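Lesberg Street Laundry Room and Drying Loft
Safety walk-through, with comments
Date: Jun 7, 2025
Checked by: Efthymia Xenos
Read and grumbled at by: Bronisława Zalewska

1. Exits and stairs
Street door opens fully: Yes
Back door opens fully: Yes, if you lift the handle and mean it. Same comment as February.
Stair treads sound: No. Fourth from the top rocks. Everyone in the building steps over it by habit, and guests find out.
Exit sign lit: Half. It currently reads EX, like a warning about somebody's former husband.

2. Dryers
Lint screens clean: Dryer A yes. Dryer B was wearing a felt hat.
Vent hose attached: Both attached. B is held on with tape that has begun to see other people.
Vent flap outside moves freely: Yes, after eviction of a nest (old, empty).
Auto shutoff at 60 minutes: A passes. B went on for 10 more and had to be stopped by hand. Taken out of use. Pekby will send a man.

3. Water
Supply hoses free of bulges: Washer 2 has a bulge. Replace before anyone reads on.
Floor drain clear: Slow. Contents of drain not listed here out of respect for the tenants.
Hot tap labeled: Labeled COLD. Corrected in marker.

4. Electrical
Outlets near sinks trip when tested: Yes, all
Extension cords in use: One, running under a mat. Removed, mat too. I have been told this was "temporary" — the cord has a 2019 sticker on it.
Panel door closes: Yes
Bulbs working: Loft yes, stairwell no

5. Chemicals
Bleach and ammonia stored apart: They were sharing a shelf. Now separated, with no visiting rights.
Pliradex stain remover capped: Yes
Unmarked bottles: One, blue liquid. Gone.

6. Fire extinguisher
Unit no. 679, by the back door
Gauge in green: Yes
Tag current: Expired in February. Gkikas quoted 21 dollars to recharge and retag, so please let's not have a meeting.

7. Hanging and handling
Lines tight, hooks firm: Hook at the window end turns in the wall. Do not hang wet blankets from it.
Large items kept off heaters: Yes
Dark and light loads sorted: Not a safety matter, but B.Z. asked me to add it after the incident with her tablecloth.

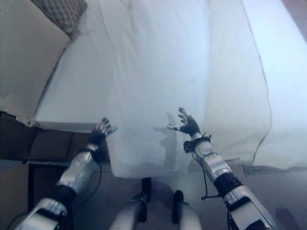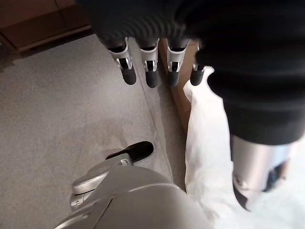
8. To be done before the next walk-through
Stair tread — B.Z. has a cousin with a drill, which is how we got the last one.
Washer 2 hose, at once
Exit sign, remaining two letters
Dryer B stays off until the Pekby man signs the sheet. Taking my note off the door doesn't count as a repair.

Comment from B.Z.: I agree with all of it except the mat. It was a good mat.
Reply from E.X.: The mat is in the loft. It may come back down without the cord.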